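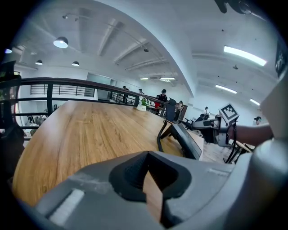

Estley, December

Keskin Foot and Joint Clinic Opens a Monthly Gout Program, and I'd Love for You to Come See It

Hi, I'm Fadime Coşkun, and I run the Keskin Foot and Joint Clinic on the east side of Estley. I've been told a press release is supposed to be written by somebody else and have me saying stiff things in quotation marks, but I asked if I could write this one myself and the office said fine. So all of this is me talking, and you may quote any of it.

Starting in January, the clinic will run a program for people living with gout. We're calling it Gena. It's named after the street our first office was on, back when we had two exam rooms and a waiting area that doubled as the lunch room. Gena is open to adults in Estley and in Lerel, and you don't need to be an existing patient of ours to join. You do need a diagnosis of gout, or a doctor who suspects it and wants it checked.

Let me tell you why I've been pushing for this. I've worked with sore joints for 22 years, and gout is the one people are most embarrassed about. They come in limping, with a big toe so tender that a bedsheet hurts (a bedsheet!), and the first thing they do is apologize for what they ate last weekend. I've had people hide it from their wives. I've had a man tell his boss he dropped a toolbox on his foot. There's this old idea that gout is what you get for being greedy, and it keeps people away from the doctor for years.

Gout happens when there's too much uric acid in the blood and it forms crystals in a joint. Food and drink play a part, sure. Beer, organ meats, some kinds of seafood and a lot of sugary soda can all push things the wrong way. But genes matter a great deal, and so do your kidneys, your weight and some common medicines, including certain water pills for blood pressure. Please don't stop taking a water pill on account of reading that! Bring the bottle with you and we'll talk it over with whoever prescribed it.

What bothers me most is how it usually goes. Somebody has an awful attack, gets something for the pain, feels fine again in a week or two, and goes back to regular life. Then it comes again. Then it comes in the ankle, or the knee, or a finger. In between, when nothing hurts, the crystals can still be sitting in there, and over the years they can wear down a joint for good. There are good medicines that bring uric acid down, and they've been around a long time, but they have to be started carefully, the dose has to be adjusted, and people have to keep taking them on the days they feel great. That last part is a tough sell. I get it, I forget my own vitamins.

So that's what Gena is built around: the long quiet stretch between attacks.

Each person who joins gets six visits over the first year. The first one is long, close to an hour, and covers your history, a look at your joints, blood work and a sit-down about what you want out of this. Some people want to get back to bowling. Some want to wear real shoes to a wedding. The visits after that are shorter. We check your uric acid, see how the medicine is sitting with you, change the dose if it needs changing, and go over any flare-ups you've had. You'll also get a phone number that reaches our nurses during office hours, and I want people to use it! If your toe starts throbbing at breakfast, I'd much rather hear about it that morning than at your next appointment.
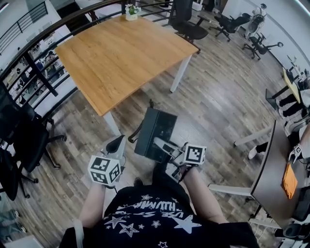 We'll also hold a group evening once a month, starting at 6:30 p.m., in the big room on our ground floor. Come by yourself or bring whoever does the cooking at your house. The first few evenings will cover reading a lab report, what to do in the first hours of an attack, shoes (I have opinions about shoes), and eating at restaurants and family parties without making yourself miserable. You won't get a lecture about steak. I like steak.

We tried a small version of all this last spring with 33 of our own patients, just to see what would go wrong, and plenty did. Our reminder calls went out during the lunch hour, when people were driving or eating, and hardly anyone picked up. We'd printed a food list so long that people told me they put it on the fridge and never looked at it again. Several folks said the thing they wanted most was a plain sheet with their own uric acid numbers on it, visit by visit, so they could see where they stood. So the calls now go out in the late afternoon, the food list fits on one side of a card, and everyone gets their number sheet at every visit. I should say clearly that this was a tryout and not a study. I'm not claiming results from it, and I don't want anyone printing that I did.

A few practical things, because I know that's what people call about.

The program is open to 119 people in the first year. I'd take more if we had the staff. If we fill up we'll keep a waiting list, and people who've had several attacks in the past year will be moved toward the front of it.

Visits and blood work are billed to insurance the same as any other appointment, so check with your plan about your copay. The group evenings are free, and so is the phone line. If you don't have insurance, call anyway and ask for the front desk. We have a sliding scale and they'll walk you through it without making you feel funny about it.

If you're coming from Lerel, the crosstown bus stops right by our parking lot. There's a ramp at the side entrance and a bench just inside the door, which I fought for, having watched too many people with one good foot stand around waiting for the elevator.

Please bring a list of everything you take, including the stuff from the health food store. If you've had blood work done elsewhere in the past year, bring that too, or have your doctor's office send it over. And wear whatever footwear you can stand. I've seen patients in slippers, in sandals in the snow, and in one sock. It's all fine.

One more thing, and it's an important one. A joint that's suddenly hot, red and swollen isn't always gout. It can be an infection, and an infected joint is an emergency. If you have a fever or chills along with it, or you just feel really sick, don't wait for a spot in my program or anybody else's. Go to the emergency room that day.

To the doctors and nurse practitioners in town: I'd be very glad of your referrals, and we're not looking to take your patients away from you. You'll get a note from us after each visit with the lab values and any change in medicine. If you'd like to keep handling the prescriptions yourself and only send people to us for the teaching and the group evenings, that works too. Just write it on the referral form and we'll stick to it.

And to the reporters: I'm happy to talk, and I can usually be reached before 8 a.m. or after my last patient. A couple of people from the spring group have said they'd be willing to be interviewed, as long as they get asked first, so please go through me. You're welcome to sit in on the January group evening if you let us know ahead of time. We'll check with the group before you come in, and I'd ask you to leave out last names.

Sign-up is open now at the front desk or by phone during regular office hours. Ask for Gena and they'll know what you mean.

About the Keskin Foot and Joint Clinic

The Keskin Foot and Joint Clinic treats arthritis, gout and other joint and foot problems in adults from Estley, Lerel and the towns nearby. The clinic takes new patients by referral or by direct call.

Press contact: Fadime Coşkun, Keskin Foot and Joint Clinic, Estley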